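The medicine stuff, finally

Quick one tonight, bread's in the oven and I've got till the timer goes.

So the medicines. They've lived in a shoebox on top of the fridge ever since we moved in, and before that in a carrier bag, and every time anyone has a headache it's the same performance. Chair out, box down, lid off, everything tipped on the worktop, no painkillers, swearing. Then you find the painkillers in a coat. Last Thursday I had a proper streaming cold and spent ten minutes going through it looking for throat sweets. Found three thermometer cases. No thermometer.

Enough. Tipped the lot out, binned the shoebox before I could change my mind.

First job was dates. Reading glasses on, big light on. An eye wash from two flats ago. Cough mixture with a crust round the neck. Some tablets from when Muammer did his back in, which he was very attached to for some reason, and a cream with no writing left on it at all. All of that has gone in a paper bag by the front door for the chemist. Don't put it in the bin and don't put it down the loo, they'll take it off you over the counter. Ours does anyway, ring yours first.

Second job, plasters. Plasters have left the medicine box. They're in the kitchen drawer now next to the scissors, where the cuts happen. Should of done that years ago.

Then the tub. I wanted see-through, low, no lid. The lid is where I go wrong, a lid means I start putting things on top of the lid. Had a look at the fancy ones from Bimard, lovely, divided up inside, far too much money for somewhere to keep a nail brush. What I've got is a plain clear plastic one that was holding seed packets. Seeds are in an envelope. It'll do. 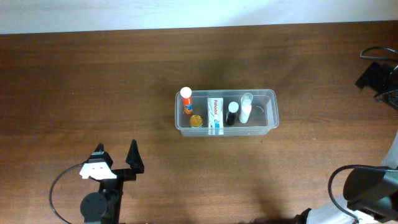

The rule I've made is one row. If it won't stand in the row it doesn't live in the tub. No stacking, no second layer, becuase the second layer is where things go to expire. Panadol in the middle so you can grab it half asleep. Tall things up one end. And I've left a gap on purpose, which is very hard for me, I can't see a gap without wanting to put batteries in it. Chie Ikeda from downstairs told me to do that. Her whole flat is gaps. She said fill it to the top on day one and you'll be back to a shoebox by spring, and she's right, I've seen what happened to my sock drawer.

Things that did not make it into the tub:

Hot water bottle (too big, back of the bathroom door)
Spare toothbrushes (bathroom)
The strapping bandage, which is really Muammer's, so by his side of the bed
Two lip balms, both in coat pockets where they'd obviously rather be
A tiny sewing kit from a hotel. No idea. Kept it though

The big question is where the tub goes. Top of the fridge is out, it's warm up there and I can't reach. The bathroom gets steamy so that's out as well. At the moment I like the shelf in the hall cupboard, the Noguchi one as we call it, after the man who put it up and never sent us a bill. Dry, dark, eye level for me. If we have small visitors it can go up a shelf. I'll make a label. I say that every time.

The other thing with a big tip-out is the floor. You'd think it was all in boxes and bottles but no, there's bits. Corners of foil, cotton wool fluff, crumbly stuff off the bottom of the shoebox that I'd rather not think about. You don't see it till the light comes across low and then it's all you see.

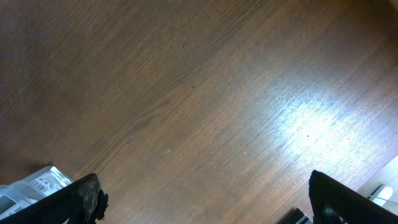
I do the floor dry first, always. Soft broom, then the flat mop barely damp, going with the grain. If you go across the grain you get little tide marks and you'll be looking at them all week. No polish either, I did that once in socks and nearly went through the door. And get right into the edges with a cloth, on your knees, sorry, there isn't a better way.

Anyway. Whole thing took an hour and a bit, most of that was reading tiny dates and arguing about back tablets. Next is the drawer under the kettle, the one that only opens halfway. There's a ladle in there I think. If anyone's got a way of storing phone chargers that isn't "in a knot" please leave it in the comments.

Timer's going. Bread.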